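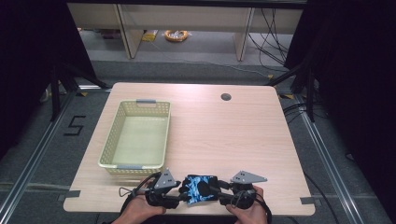 Student Projects > Robotics > What Went Wrong
4 comments · 12 shares

Our gripper dropped its grip signal on run 300, and chasing the fault turned into the best week of the whole Kolden project! The log just froze at line 1768 while the jaws kept closing. Bláthnaid Ó Flaithearta wiggled the cable by the plug and the reading came back, so we had our culprit: a cracked solder joint. We resoldered it, added a proper strain relief and did 100 more runs without a single freeze. Next up, a stop button you can reach with your thumb.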